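工单编号:177
提交部门:Clollden 组织发展咨询部播客制作组
受理单位:Jerov 音频托管平台技术支持处
优先级:二级
状态:已关闭

问题描述
我部节目《Brummont 对话》第13期于12月上线后,订阅端未能收到更新。平台后台显示该期状态为“已发布”,网页播放器可正常收听,但经 RSS 订阅的听众端仍停留在第12期。另有听众来函反映,节目简介中的主持人介绍显示为乱码。请贵处协助核查。

受理记录
09:20 工单已受理。经核对,节目源地址有效,音频文件完整,时长60分钟,与提交信息一致。
09:45 请提交方补充发布时所用账号权限及节目简介原文。
10:30 提交方回复:发布账号为编辑权限,简介由嘉宾单位 Sugawara 提供,自文字处理软件直接粘贴。附件已一并上传。
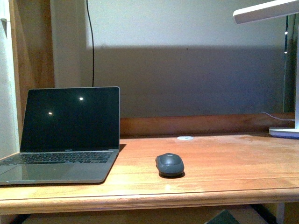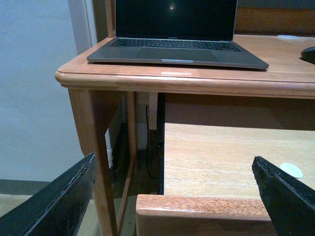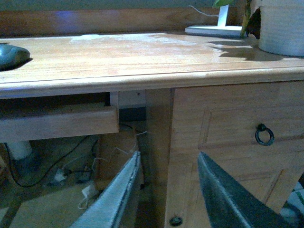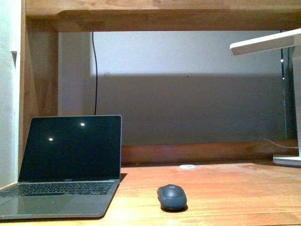
附件1至4:木质书桌

排查过程
11:10 校验订阅源,发现第13期条目的简介字段含有2个不可见控制字符,导致 XML 解析中断,订阅端因此未读取该条目。网页播放器不经该字段加载,故未受影响。
11:40 乱码与上述字符同源。已在测试环境清除并重新生成订阅源,校验通过。
14:05 经提交方书面同意,正式环境订阅源已更新,缓存已手动刷新。

处理结果
第13期已可在订阅端正常显示,简介文字恢复正常。部分第三方收听应用按自身周期抓取更新,显示时间可能有所延后,我处无法干预。

后续要求
一、简介文字应先以纯文本格式保存,再粘贴至后台。
二、发布前请使用后台“订阅源校验”功能,校验未通过的节目不得提交发布。
三、如第14期再次出现同类情形,请引用本工单编号另行提交,勿在本单下追加回复。

16:30 提交方确认问题已解决,工单关闭。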